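How Does a Robot Know Where to Put Its Hand?

By Catinca Ilie

Try something quick. Put a cup on the table, look at it, then close your eyes and grab it. Easy, right? Your brain remembered where the cup was, worked out how far your arm had to stretch, and told your fingers when to squeeze. All of that happened while you were busy thinking about lunch!

A robot arm can't do any of that by itself. It's a bundle of motors and metal, and it will sit still forever unless a computer program tells it what to do. So let's meet the program!

Ours is called Ratside, and its job is to help two robot arms look after computers. Big computers often live in tall metal cabinets called racks. The parts that remember things are called drives, and they slide in and out on trays, a bit like drawers in a dresser. When a drive wears out, somebody has to pull out the tray and slide in a new one. Ratside is learning to do that job inside a simulation, a pretend world built by a computer, like the world in a video game.

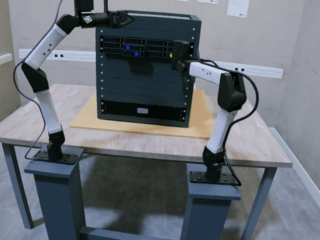
Reading time: 4 minutes

Why practice in a pretend world? Because bumping into things there costs nothing! If an arm swings too far and whacks the rack, we press reset and everything jumps back to where it started. Ratside can try the same move 100 times before dinner and never scratch a thing.

Job one: seeing

The first part of the program is called perception (say it: per-SEP-shun). That's a big word for making sense of what you see. A computer gets a picture as a giant grid of tiny colored dots, called pixels. It doesn't know which dots are rack and which dots are wall until the program sorts them out.

One trick that helps is a marker. Look for the round blue ones on the drive trays in the picture. A bright blue spot on a black tray is a lot easier to find than one black tray among lots of other black trays!

Job two: planning

Now the program knows where it wants to go, but how should the arm get there? Arms have joints, just like your shoulder, elbow and wrist, and there are loads of ways to bend them all and still end up in the same spot. Some of those ways would crash an elbow into the table. Oops.

The planning part is called Zotano. It imagines over 100 different paths, throws away every one that bumps into something, and picks a smooth one from what's left. With two arms it has to be extra careful, because each arm is an obstacle for the other one. Have you ever tried to cook in a small kitchen with your brother? Same problem!

Job three: moving

A plan is only a list of places to be. The control part turns that list into orders for the motors: a little more, a little more, slow down, stop. It keeps checking where the arm really is and fixing small mistakes along the way. You do this too when you carry a very full glass of juice.

Try it yourself

Ask a friend to be the robot. Put a spoon on the table, blindfold your friend, and give orders in short words like "left," "down" and "close." Can you get the spoon picked up in 9 orders? Then swap places. It's much harder than it sounds, and very funny to watch.

Words to know

Rack: a tall frame that holds computer parts.
Gripper: the robot's hand.
Simulation: a pretend world inside a computer.
Pixel: one tiny dot in a picture.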